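Stadero Notes > Robotics > Opinion
Filed under: Software & Control
Last updated September 29, 2019

Give Me the Boring Planner

By Gangadharan Naidu

I love a good grasp as much as anyone, but the part of our stack I'd defend in a bar argument is the dull little program that decides what to try next. Ours is called Rewi. It reads the object list from perception, picks a target, asks for a path and then — my favorite part — checks whether any of it still makes sense before the fingers close.
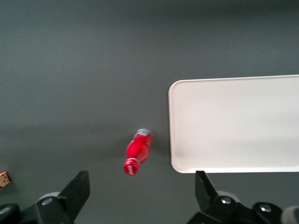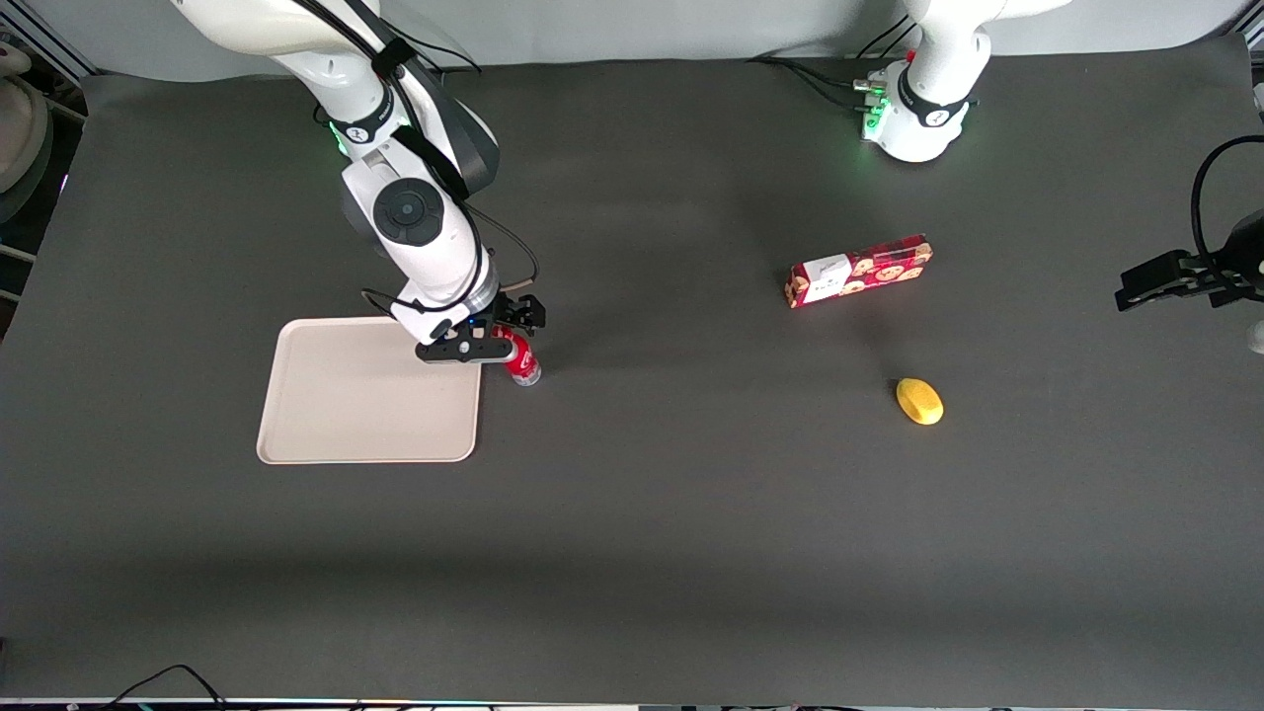
Tray work on the gray table: a red bottle on its side in the wrist view, a red can in the gripper in the wider one.

Look at how much those two views disagree about what matters. Up close, the bottle is big and clear, and the tray runs right out of view. From farther back you get the whole tray and both arms, but the lettering on the can is a few pixels. For a year we tried to merge everything into one perfect model of the table, and we got very good at being wrong with confidence.

Rewi keeps the two apart. The fixed view gets to say where the tray is. The wrist view gets to say which way the neck of a bottle points. When they clash, the arm backs up 50 millimeters and looks again, and I can't tell you how happy that one rule makes me!

The whole thing is 900 lines. A new person at Rarnden can read it before lunch and change it after, and every choice it makes goes into a plain log with the reason spelled out. We replay 90 logged runs whenever someone touches the code, and that takes 18 minutes.

I know learned policies are coming for this layer, and I'm excited about them — Enby, our own attempt, already picks better grasp angles than my hand-tuned ones. I'd still want it to write its reasons in the same log.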